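主题：Re: [tornarcombe-采集] 明年设备预算，第二轮

各位好，

上一轮的意见收齐了，先把原信引在下面，我接在各段后面答。没引到的部分按上一封执行。末尾有一张改过的表，请直接对着表回，不用另起主题，上次有两封改了主题的信没有归到同一串里，我差点漏掉。

> 我看了预算第一稿，有几处想问清楚。
>
> 一，手持夹爪为什么要按整套买，指头和内侧黑垫能不能单买？磨损的主要是垫子，本体用到现在没出过问题。
>
> 二，标记立方体列在“耗材”，夹爪列在“设备”，可这两样是装在一起用的。以后坏了报哪一项？
>
> 三，存储那一项写的是“视情况”，这个写法财务上次就退过。

先说第一点。Kurkby 的报价单上，整套和备件是分开的两页，第一稿我只抄了第一页，这是我的疏漏。备件页上有指头，也有垫子，但指头只按对卖，垫子附在指头里，没有单独的货号。也就是说，垫子磨了，眼下只能连指头一起换，或者自己裁料来贴。自己贴的办法组里有人试过，厚度不一致，左右两边闭合的位置就对不齐，后期对齐数据时要另外补偏。我不赞成把这个当长期方案，临时顶一下可以，顶的时候请在采集日志里写明哪一只手换过垫。

备件包的报价是 2000 元，含税，不含运费。内容是指头、垫子、配套螺丝，还有一根备用的连接线。我问过能不能去掉连接线降一点价，对方说包是固定的。

整套夹爪这一轮不买。理由写在这里备查：现有的在用，够排班；增加一套就要增加一名操作的人，明年的人力表里没有这个人。要是下半年人力有变化，可以走追加，追加的流程比年初填进去再取消要简单。

第二点，分类的问题。我去核对了去年的科目，标记立方体当时是跟着打印服务一起走的耗材，夹爪走设备。两样装在一起用没有关系，按单件能不能单独更换来分就行。立方体可以单独拆下来换，坏了报耗材。夹爪本体坏了报设备维修。贴在桌子上当参考的小立方体也一样算耗材。请以后提单的人在备注里写“装机用”或者“桌面用”，仓库那边要分开放，尺寸不一样，混过一次，拿错之后标定结果整个偏掉，查了半天才查到这里。

立方体的加工是 Shiferaw 做的，这一批报价 600 元。上一批的图案表面偏亮，斜着受光的时候识别不稳，这次要求哑光，价格没有变，交期长一些。收货时请当场拿一只到窗边和灯下各试一遍，能稳定识别再签字。签了字再退很麻烦，要写情况说明。

第三点，存储。“视情况”删掉，改成具体的一行，放在下面说。

> 四，采集台面能不能换成统一的台子？现在桌子、桌布、道具都是各房间自己凑的。
>
> 五，第一稿里完全没有提到线缆和小件的收纳。每次开工前理线都占时间。

台面这件事，争议比我想的多。主张统一的一方认为背景一致，标定省事，换人接班的时候也不用重新量桌子。主张保留的一方认为模型以后要进各种各样的房间，台面全换成一个样，数据就太单一。两边我都听了，也去问了做训练的同事，他们的答复是桌布和道具多样一些是有用的，但桌子的高度和相机的相对位置最好固定。所以预算里不列新台子，只要求每个房间把桌子的位置在地面上标出来，桌布和托盘继续轮换。

桌布轮换有一条规则需要重申：一个批次之内不换布，批次之间再换。换了以后请在日志里写颜色和花纹，不要只写“新布”。道具同理，写“黄色小托盘”就可以检索到，写“托盘”检索不到。

地面标线用纸胶带，不用油漆，房间到期要退。

日常作业就是两只手各拿一只夹爪，围着一张桌子做动作，硬件上花钱的地方其实集中在手里这一段：指头、垫子、立方体，还有夹爪上带屏幕的小件。桌子和周围的东西花不了多少。看预算的时候请按这个思路去看，先保证手里的东西坏了有得换，别的往后放。 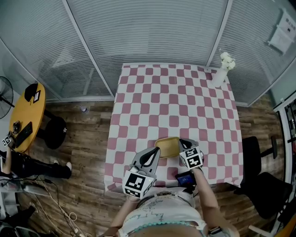 有人回信说，既然钱都集中在手里这一段，那备件包一个恐怕不够，左右手要是同一个星期都磨坏了，只能停工等货；又问带屏幕的小件坏了怎么办，表里根本没有它，Kurkby 的备件页上也没有。

这两个问题提得对，我分开答。

备件包的数量。包里的指头按对配，左右各有，所以左右手同时磨坏，一个包是够换一次的。不够的情况是换完一次之后短期内又坏，这时确实没有库存。办法是把补货的时点提前：拆开备件包的当天就提下一包的采购单，不等到用完。年初预算里仍然只写一包，后面的一包走消耗补充，从耗材余额里出。余额够不够，看下面的账。

带屏幕的小件。Kurkby 的说法是它属于本体的一部分，坏了整机返修，不单卖。返修期间有没有替换机，对方没有给书面答复，我又写了一封去催，收到后转到列表里。在拿到答复之前，请大家注意两条：一是放下夹爪的时候屏幕朝上，别压在桌沿；二是收工以后放回盒子，不要搁在椅子上过夜。以前返修过的那一次，送修单上写的原因是外力，保修没有覆盖。

还有人提过，能不能干脆换一家的夹爪，选小件可以单买的型号。这个我也看过。换型号意味着指头几何不同，已有的数据要和新的分开标注，训练那边要多维护一套参数。省下的维修钱抵不上这部分工时。明年不换，后年做选型的时候把“小件可单独更换”写进需求的前几条。

接着说存储。目前的情况是，原始数据录完先落在采集机上，隔几天转到共享盘，共享盘满了再由人工挑着删。人工挑着删的部分风险最大，已经出现过把没有备份的批次删掉、后来又重采的事。重采的成本没有进过任何一张表，可是排班表上看得出来，有一整个下午是空转的。

Skinalby 的存储扩容报价也是 2000 元，和备件包金额一样，请看表的时候不要以为是我抄重了。报价包含硬盘和一年的更换服务，不包含上门安装，安装我们自己做。装的时候需要停掉采集机，请各房间在三月之前报一个可以停的时段，上午下午都行，报时段就可以，不用写理由。

删除规则跟着改一下：

- 原始数据在共享盘上有两份之前，采集机上的不删。
- 删除由值班的人提出，由另一个人确认，两个人都在日志里签。
- 标定失败的批次也留着，单独建目录，到季度末统一处理。

有人问标定失败的数据为什么还要占地方。训练那边有时会拿回去看失败的原因，比如反光，比如袖子或者手挡住了标记。留一个季度，过期就清。

收纳和线缆，也就是原信第五点。这一项第一稿确实漏了。各房间报上来的需求差别比较大，有的要扎带和线槽，有的想要带轮子的架子，还有的只要几个贴了标签的盒子。架子暂不考虑，先把线理好。线槽和扎带从办公用品里领，不占设备预算，领用单已经有现成的，栏目填“采集间”即可。领回去以后请先处理走道上的线，再处理桌子底下的。操作的人眼睛在桌面上，不会看脚下，走道上的线应该排在最前面。

椅子也顺便说一下。做采集的时候，不用的椅子请推到离桌子远一点的地方，操作的人后退时容易碰到。这不需要花钱，也就不进表。

> 六，今年的余额到底还有多少？第一稿说“有结余”，没有数。

有数了。耗材科目今年的余额是 1441 元，财务前天给的，已经扣掉了在途的单子。设备科目今年没有余额。

所以安排如下。立方体 600 元从今年的耗材余额里出，现在就提单，扣完还剩 841 元。剩下的不够买一个备件包，也不能跨科目去付存储，我建议先不动，留着应付年底前的零碎损耗。年底若没有用完，按规定收回，结转不了，这一点问过了。有人建议把剩下的先换成一批垫料存着，我前面说过自己贴垫只作临时用，存一点可以，别存多，材料放久了会发硬。

备件包和存储扩容都进明年的年初预算，各 2000 元，一个走设备，一个走信息化。信息化那一栏需要附一页用量说明，我来写，写的时候要用到各房间的采集量，请把日志补齐。缺日志的房间我会单独发信。

改过的表如下：

| 项目 | 供应方 | 金额（元） | 科目 | 从哪里出 |
|---|---|---|---|---|
| 标记立方体（哑光） | Shiferaw | 600 | 耗材 | 今年余额 |
| 指头备件包 | Kurkby | 2000 | 设备 | 明年预算 |
| 存储扩容 | Skinalby | 2000 | 信息化 | 明年预算 |
| 线槽、扎带 | 内部领用 | 不列 | 办公用品 | 领用单 |
| 统一台面 | 无 | 不列 | 无 | 本轮不买 |
| 整套夹爪 | Kurkby | 不列 | 设备 | 需要时走追加 |

运费没有列进表里。Kurkby 的运费到货时另付，按往年的做法从部门公共费用里走，如果今年规则变了，请管公共费用的同事告诉我，我再把这一行加上去。

还有几件零散的事。

报价单的有效期都不长，Skinalby 的最短。如果预算批得晚，需要请对方重开，金额可能会变。我会在提交的时候注明按现有报价填写，审批的人如果问起来，大家的口径请和这里一致。

供应商的联系统一由采集组这边走。上一轮有两个房间各自去问了 Kurkby，对方以为是两笔单子，给了两份编号不同的报价，后来对账花了不少时间。想问价的请先在列表里说一声，我去问，问到了把原件放进共享目录的“报价”文件夹。

损坏登记从本月起改用新的表格，多了一栏“使用时长”。估个大概就行，不需要精确，填了这一栏，明年做预算的时候就能知道指头多久换一次，现在我们谁也答不上来，只能按感觉写一包。旧表格里已经登记过的不用补。

原信最后还有一段，一并引上来：

> 七，预算表批下来以后，能不能把最终版发到列表里，不要只发给提单的人？去年我是收货的时候才知道买了什么。

可以。批下来以后最终版发到本列表，同时放进共享目录，文件名里写“终稿”，其他版本我会移走。收货的人也请照着终稿核对，型号和数量对不上就先不要拆封，拍照发过来。

对上面的表有意见的，请直接在这一串里回，写明是哪一行。没有意见的不用回信。立方体那一单不等了，今天下午五点提。

Tornarcombe 采集组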